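**Malach** is a hand-held gripper, and the body of example recordings made with it, used to teach a robot arm tabletop tasks. It was developed at Drevham, a small automation workshop, and is used in the handling cell the shop calls Vevent.

## Method

A person holds the gripper and carries out a task directly. A camera fixed to the tool records the view past the jaws. No robot is present during recording. The arm that later runs the learned policy carries the same jaws and the same camera mount, so that the two views match closely.

One pass through a task is called an example. Each example begins with the jaws open over the table and ends when they are open again and clear of the object. Passes in which the operator stops, restarts or changes grip are kept but marked, and are left out of training by default.

## Collection

The first set, closed on January 8, 2024, holds 1,448 examples of 18 tasks. No task has more than 3 operators. Tasks were recorded in blocks of up to 80 examples, with the object moved to a new starting place after each one. Early blocks used too few starting places -- the policy trained on them reached for the middle of the table whatever the object's position -- and were recorded again.

Clips of the open jaws over a bare table are stored with each block. They serve as a reference for lighting and camera position, and as negative examples in which no grasp should be predicted.

## Gripper

The two fingers mirror each other. Each ends in an angled block of dark green plastic with a black grip pad on its inner face, and is carried by a rounded link with a brass-colored bushing. Pad wear shows first as fraying along the edges and later as loose flaps. Worn pads change both the grip and the recorded view, and their state is noted in the block log.
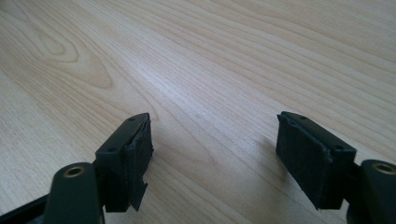
## Related sets

The Gallagher set uses the same file layout but was recorded by driving the arm from a remote handle. Its examples are slower and contain more pauses. The two sets are trained separately -- mixing them requires resampling to a common speed.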